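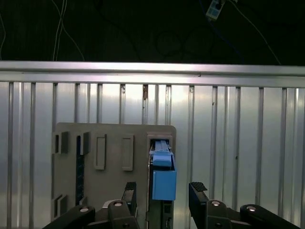 How to compare two sets of fingertips on the same gripper

I've had a few emails asking how I test fingertips before I commit to a pair, so I'm writing up the way I do it now. It's nothing fancy. You need an arm, a parallel gripper, a wrist camera if you've got one, and a job that's slightly too fiddly for comfort. Mine is pulling a blue plug-in module out of a grey plate and putting it back again, over and over, until I'm sick of the sight of it.

I'm comparing the textured rubber pads with a set of smooth ones that Valentin Chevalier cut for me back in February (thanks Valentin, I still owe you lunch!).

1. Fix the plate properly. I clamp mine upright and give it a good shove with my hand. If it rocks even a tiny bit you'll end up testing the clamp, and I lost a whole afternoon to that once.

2. Open the fingers wide and drive in slowly, straight on, with one finger either side of the part. Stop there and save that position. I call it "ready" in the Bakonley controller, and every run for both sets of pads starts from it.

3. Now look at the wrist camera view before you close anything. You want to see both tips and the part between them. If one finger is much nearer than the other, nudge the arm across now, otherwise the first touch will push the part sideways and it'll bind in its slot.

4. Close gently. Start with the lowest force your gripper allows and go up one notch at a time until the part comes out cleanly. Write that number down! With the textured pads I settled on 42 on the Bakonley scale. The smooth ones needed 107 before I trusted them, and I wasn't happy squeezing the blue part that hard.

5. Do your runs in batches and wipe the pads between batches - dust makes a huge difference, much more than I expected. Keep the speed the same throughout, however bored you get.

6. Swap the pads, check the "ready" position again (a thicker pad shifts everything) and repeat the lot.

Frøydis Solheim asked whether it's worth trying a softer rubber as well. Probably, yes. I've got a sheet of it from Peteo sitting on the shelf and I'll add the results to this page when I've cut some.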